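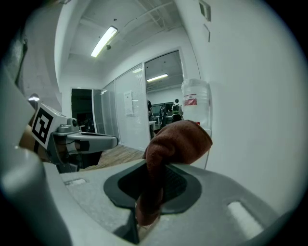 Brown fleece cloth held at the finger pad of the hand-held gripper, view from the gripper camera.

Demonstration operators, cloth handling (fixed term)
Jillent, Clulevberg site
Reference 117

Jillent is recruiting 7 demonstration operators for its cloth handling programme. Operators carry out set tasks with a hand-held gripper. The camera view and the finger positions are recorded, and the recordings are used to train the control software for a robot arm fitted with the same type of finger. A smaller part of the work is remote control of the arm itself from a desk station.

The posts start in September and run for 3 months. Extension depends on the second phase of the Lotico project being approved.

The work

Each shift is divided into blocks. A block consists of one task, one set of items and a fixed number of repeats. Current tasks are picking a single cloth from a pile, folding in half and in quarters, hanging over a rail, and passing from one gripper to another. Materials are fleece, cotton towelling and a thin synthetic lining.

Operators will:
- fit the gripper, check that the square markers on the fingers are clean and firmly attached, and run the start-up check
- record demonstrations to the written task sheet, keeping the item in camera view through the grasp
- mark failed attempts at the time they happen, using the agreed codes (missed grasp, slip, double pick, marker lost)
- reset the items between repeats to the positions on the sheet
- drive the arm by remote control for two blocks per shift once trained
- report worn finger pads and loose fittings to the shift lead

Failed attempts are kept and labelled. Operators are not paid by the number of successful grasps, and there is no bonus for speed. Demonstrations that are rushed or jerky are of little use for training and will be sent back for repeat.

Requirements

Essential: steady use of both hands, ability to stand for a full block, normal or corrected eyesight, and enough written English to follow a task sheet and write a short fault note. Left-handed applicants are welcome; the gripper can be used in either hand.

Useful: experience in sewing, laundry, garment inspection, bench assembly or laboratory work. No programming is needed. Previous use of remote-controlled equipment is helpful for the arm station but training is given.

The loaded gripper weighs 370 g more than the version used in the first phase. Applicants with a history of wrist or forearm strain should mention this so that block lengths can be adjusted.

Recording and privacy

The camera has a wide lens and picks up the room as well as the task. Recordings may include the operator's hands and people passing behind. Faces are blurred before the data leaves the site. No sound is kept. Operators sign a recording consent form on the first day.

Selection

Shortlisted applicants attend a paid trial at the Stamatopoulos building. It consists of a safety briefing, one practice block and one recorded block with fleece.

To apply, send a CV and a short note on relevant hand work to Widad Atallah, quoting the reference above. State which shift you prefer: 07:30 to 13:30 or 13:00 to 19:00.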